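Ticket 521: left gripper closes late after swapping to Nuleo fingers
Status: open, waiting on vendor
Product: Mudum two-arm controller
Opened: 2024-12-13

Hi folks, me again. I've got a weird one and I've already burned most of a day on it, so I'm going to dump everything here and you can tell me which parts matter.

Short version: I'm comparing two sets of fingers on our two-arm setup, the Sirken ones that shipped with it and a set of Nuleo ones we bought in August. Same arms, same controller, same pick list. With the Sirken fingers both sides close when they're told to. With the Nuleo fingers the right side is fine and the left side closes late. You can see it with your bare eyes, the arm gets there, sits for a beat, and then the fingers move. By then the next motion has sometimes started, and you get this lovely sweeping motion where the object gets shoved along the cloth instead of picked up.

What I'm running:
Mudum controller, stock config apart from the finger width limits
Kiều camera on a fixed mount, feeding the pick positions
Nuleo fingers on both arms for all the runs below unless I say otherwise
Gripper baud and IDs untouched from the factory

What I tried, in order:

1. Power cycled everything. Same thing. I know, I know, but you always ask.

2. Reseated the gripper connector on the left wrist. It felt snug going back in. No change.

3. Looked at the log. The controller sends the close command on both sides with the same timestamp, and then the right gripper acknowledges after 11 ms and the left one takes 170 ms. I ran it over and over and the left number wanders a little but it never gets anywhere near the right one. I've attached the whole log as text, the interesting part starts where I turned verbose mode on.

4. Put the Sirken fingers back on the left side only. Delay gone! Put the Nuleo ones back on, delay's back. So at this point I was sure it was the fingers, and I was all ready to write to Nuleo and be grumpy at them.

5. Swapped the two Nuleo sets, left to right and right to left. The delay stayed on the left. So it isn't one bad set of fingers. This is where I went and got a coffee.

6. Left the fingers alone and swapped the finger profiles in the config. Still on the left. I also typed the left profile in again from scratch in case I'd fat-fingered something (sorry). Nope.

7. Dropped the close force to 800, which is the lowest your settings page lets me pick with this profile. The left side got slightly better, maybe? I wouldn't swear to it in court. It was one run and I wanted it to be better, so take that with some salt.

8. Turned off the camera feed and ran from saved positions. Same delay, so I think Kiều is off the hook. I'd half blamed it because the exposure had been hunting all morning, but that's a separate gripe and I'll open a separate ticket.

One thing I noticed while doing all this, and it may be nothing. When I click "recalibrate stroke" in the gripper tab, the right side opens all the way, closes all the way, and then the page says it's done. The left side does the same dance but the page says done before the fingers have finished closing. I did that with both finger sets and it only happens with the Nuleo ones on. So maybe the left side is holding on to an old stroke value and the controller is waiting for something that doesn't match? I'm guessing here. I don't know what your calibration writes or where it keeps it.

Since somebody will ask what I'm picking: it's a pretend shop counter. There's the Coke bottles in their clear rack, the sandwich in the round basket, Snickers bars and little jars on the stepped stand, wrapped crackers in the white tray, and a beige tray in the middle where everything gets handed over. The little black card box is my test object for timing, it goes in the beige tray and each arm takes a turn at it. I like it for this because it's got flat sides and I don't care if it gets squashed. 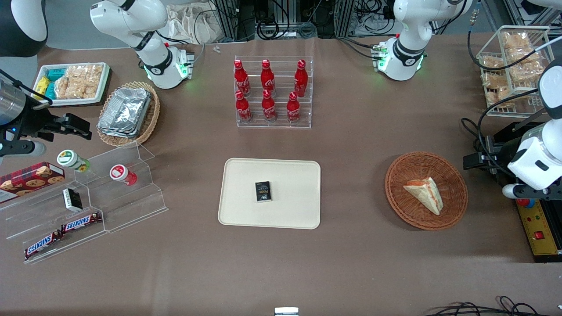 Anyway, for the comparison itself, so you know what's at stake for me: I like the Nuleo fingers a lot more on the box and the jars, and I like the Sirken ones more on anything in a crinkly wrapper. The Nuleo ones tend to slide on plastic and I end up asking for more force than I want to. On the sandwich neither of them is great. I'd been planning to run one set on each arm and be done with it, but if the left side is going to have this lag then my choice of which goes where is kind of made for me, and I'd like it to be my choice.

Questions for you:

Is there a way to wipe the stored stroke for one side only? The reset button in the gripper tab does both, and I'd love to keep the right side exactly as it is while it's behaving.

Does the firmware version on the grippers matter here? The page shows me the controller version but the gripper rows just have a dash.

Is the 800 floor on close force a hard limit or just the settings page being careful?

Update, same evening: swapped the whole left gripper body to the right arm and the right one to the left. The delay moved with the body! So it's now on the right, with Nuleo fingers, and gone again with Sirken ones. That rules out the arm wiring I think, and it fits my stale stroke idea if the value lives in the gripper. I've left it set up like this and haven't touched the reset, so if you want me to pull anything off it before it gets wiped, tell me what and how. The new log is attached next to the first one.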